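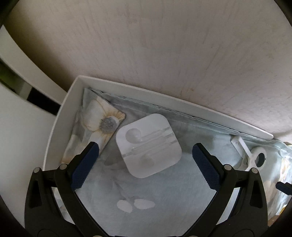
A white drawer and a patterned pillowcase. Home goods are among the categories where a "regular price" is hardest to pin down.

The Regular Price Should Come With a Date

A crossed-out price is a factual claim. It says that the seller offered this item at this amount, in the ordinary course of business, for long enough that the amount means something. Most marketing teams I work with don't treat it that way. They treat it as a design element, in the same family as the red badge and the countdown bar, and it gets set by whoever builds the product page.

I think sellers who use a former price should be required to state, next to it, when that price was last charged and for how long. A month range would do. "Was $300, March to April" takes up very little space on a screen.

The case that pushed me toward this view was a review I did for Skadamside, a mid-sized online seller of bedding and bedroom furniture. The company had received a demand letter over its Flellilberg sheet sets and wanted to know how exposed it was. The sets were shown at $300, struck through, with a lower price beside it. The merchandising staff told me the $300 figure was genuine, and they had a spreadsheet that said so. The spreadsheet gave the figure as "MSRP." Skadamside makes the sheets itself. The suggested retail price was a suggestion from one department to another.

We pulled the daily price log. Over a period of 300 days, the sets had been on sale for 283. On the remaining 17 they were listed at full price, and most of those days fell in two short blocks between promotions, when traffic to the site was low. The log did not show a seller who never charged the higher price. It showed one who charged it just often enough for someone to say it had been charged.

The federal guides on deceptive pricing already speak to this. They say a former price is a legitimate basis for comparison if it was the actual, bona fide price at which the article was offered to the public on a regular basis for a reasonably substantial period of time. They add that the former price isn't fictitious merely because no sales were made at it, though in that case the advertiser should be especially careful. Several states have their own statutes, and some of those are more specific about the time window.

My trouble with the "reasonably substantial" test is that only one side can apply it. A shopper looking at a struck-through $300 has no way to know whether it was charged last week, last July, or on 17 scattered days. The seller knows, or could find out in an afternoon. The rule depends on information that the person it protects doesn't have.

Third-party price trackers fill part of this gap. Nigatu, the one I use for preliminary checks, stores a daily snapshot for each listing it follows. It is good at large marketplaces and poor at everything else. It misses coupon codes applied in the cart, member pricing, and prices that differ by ZIP code. It also loses the thread when a seller retires a product number and opens a new one for the same item. Skadamside did that once with the Flellilberg line when the packaging changed, and the tracker's history began again from zero. I would not rest a case on tracker data alone, and I would not expect a shopper to consult it before buying sheets.

Three objections come up whenever I raise a date requirement.

The first is cost. Skadamside has 4000 active listings, and 3000 of them carried a comparison price at the time of my review. Adding a date range to each one sounds like a lot of work. But the data is already in the pricing system, or it should be. If a company can't produce the dates for a former price, it can't substantiate the claim, and it has a problem whether or not the dates are printed. The display side is one more field in a page template. The engineer who scoped it for us put it at less work than the last change to the shipping banner.

The second objection is clutter, which deserves more weight. Disclosures pile up, and past some point people stop reading any of them. I've argued against adding disclosures in other areas for that reason. A date range is different in kind from a paragraph of terms. It qualifies one number, it sits beside that number, and it can be understood at a glance. It should not go in a tooltip or behind an asterisk. A seller who has no room for "March to April" can drop the comparison price and recover the room.

The third is that sellers will adapt. They will charge the high price for whatever minimum period makes the label look respectable and then discount for the rest of the year. Some will. Skadamside was more or less doing it already without the label. Under a date rule, though, the pattern would be on the page. A set of sheets marked "last sold at this price: 9 days in February" tells the shopper what the discount is worth, and the regulator doesn't need a subpoena to see it.

Physical stores are harder, and I don't have a complete answer there. Skadamside runs an outlet in Jodville where the tags are printed at the warehouse, sometimes months ahead of the sale. The comparison on those tags is to a "compare at" value, meaning a price for similar goods elsewhere. That is a separate claim with separate proof. A date range on a printed tag would be stale by the time the tag reached the shelf. A posted sign by department might work. I would start with online listings and leave outlets for a second round.

Skadamside ended up removing the comparison price from most of the bedding section. On the items that kept one, the legal team now requires a record showing the start and end dates of the full-price period, signed off before the promotion goes live. The company chose not to publish those dates. It was concerned that it would look worse than competitors who publish nothing, and under current rules that concern is reasonable. A seller that volunteers the dates is shown beside sellers with larger percentages and no dates at all.

That is the main reason I'd want this set by rule and applied to everyone selling online above some modest size. The records exist. The template change is small. What is missing is a requirement that the date appear in the same place, and the same type size, as the number it belongs to.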